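片づけの途中にあるかご

レヴ・マクシミウさんは、家庭の片づけを手伝う「ヒスタモラ」を一人で営んでいる。これまでに訪ねた家は155軒。相談でいちばん多いのは、子どものおもちゃの置き場所だという。

「最初から箱を細かく分けると、たいてい続きません。まず大きなかごを一つ決めて、床にあるものを全部そこへ入れてもらいます。分けるのは後です」

かごは金網のものを勧めている。横からも中が見え、底のほうに入ったものを探しやすいからだ。布の箱を使っていた時期もあったが、ふたを閉めたまま忘れる家が多く、やめた。

「ボールもぬいぐるみも布も、一緒で構いません。ペットボトルが混ざることもあります。それも入れたままにして、分ける日に出せばいいんです」

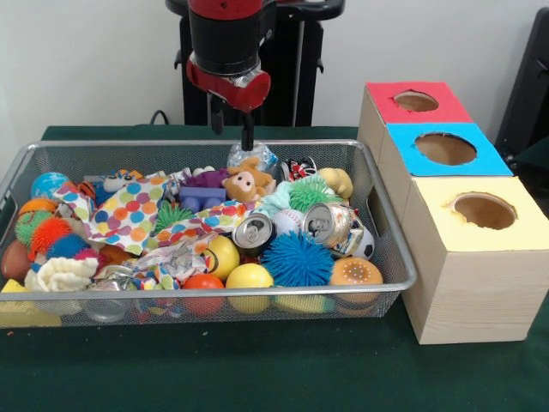

分けるのは月に一度

かごの中身を分けるのは月に一度、夕方の4時ごろから始める家が多い。テーブルに布を敷き、上から順に取り出していく。とげのついたゴムのボールのような小さいものは、転がらないよう先に浅い皿へ移す。ぬいぐるみは子どもに任せる。

「親が決めると、後で必ず『あれはどこ』と聞かれます。7月に伺ったお宅では、26個のうち手放したのは二つだけでした。それで十分だと思います」

布類は別に扱う。ハンカチなのか、人形の毛布なのか、大人には区別がつかないことがある。マクシミウさんは使い道を子どもに聞き、答えが出なければかごに戻す。

かごの値段を尋ねると、「うちのは900円ほどでした」とのこと。高いものを買う必要はないが、縁が丸く処理されているかは店で触って確かめてほしいそうだ。次は絵本の棚について相談を受けており、まだやり方を決めかねているという。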